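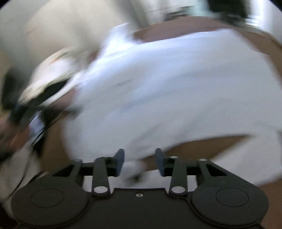
About us

Clinska is a small group working on one thing mostly: getting robots to handle cloth. Sheets, towels, covers, anything that won't hold its shape. We started in February with a bench, a borrowed room and a bag of fabric from the market, and we've outgrown the room twice.

Page last updated 27/07/2024. Bits of it are older, sorry.

What we do

People show, the policy learns. Somebody works with a pair of hand-held grippers, one in each hand, camera on the tool, and does the task the way they'd do it at home. Spread, straighten, fold, turn over. No robot in the room for that part. The recordings go into training and the same finger pads go on the arms later, so what the camera sees in a demonstration is close to what it sees when the arm is doing the work. Old idea by now, plenty of groups do it. Our bit is cloth, and specificaly what happens before the fold.

Because folding a flat cloth is fine. Lots of people can do that. Getting it flat from a heap is where most of our failures came from, and for a long time we were training on demonstrations that skipped over it. Vesela Nikolovski went back through the failed runs last winter and marked the moment each one went wrong. Nearly all before the first fold. So we changed what we record.

The method, short version

We call it Vener. Each demonstration gets split at the point where the cloth is spread enough to fold, and the two halves are trained seperately with a small switch between them. The switch looks at the wrist view and decides: still spreading, or go. It can also send the arm back to spreading if a fold goes badly, and that is where most of the gain seems to be.
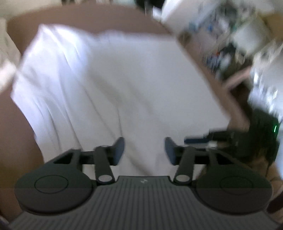 Two hands matter more than we expected. One-handed demos are quicker to collect and we had a lot of them, but the policy learned to drag the cloth about and never pull it tight. With both grippers the second one holds a corner or waits near an edge while the first does the work, and the waiting turns out to be worth recording too. We used to trim it out. Don't trim it out.

Results so far

Same cloth, starting from a heap, 39 runs each. Old single policy: 12 finished folds. Vener: 18 with the switch only allowed to go forwards. Going-back version still being counted, looks better, no number until Nataša is happy with it.

Not a great number, 18. We know. Thin fabric still slides out of the pads, and white on white confuses the switch when two layers lie on top of each other. Fast hand movements blur the wrist view as well, so we now ask people to slow down near the corners. Some do.

Who we are

Ferdinand Leitner – started the group, does the hardware, finger pads, mounts, everything that snaps.
Jasmina Ionescu – training and the switch. Ask her about Vener, not Ferdinand.
Dušan Jurić – arms, safety, keeps the bench running.
Nataša Kadrić – evaluation. Sets the starting heaps and scores the runs.
Vesela Nikolovski – demonstrations and labelling, also this website when there's time.

Who we work with

Flastik makes the soft material for our pads, three versions so far, the current one grips cotton well and silk hardly at all. Khổng is our sister project on bagging and packing, shares our recording setup and most of our bugs.

Visiting and joining

We take students for three months at a time, longer if it's going well. No cloth experience needed, patience with calibration is. Write to Vesela with a few lines on what you've built. Visitors welcome most afternoons, mornings are for recording and we keep the door shut.

Code for the switch will go up once it's tidied. Data after that.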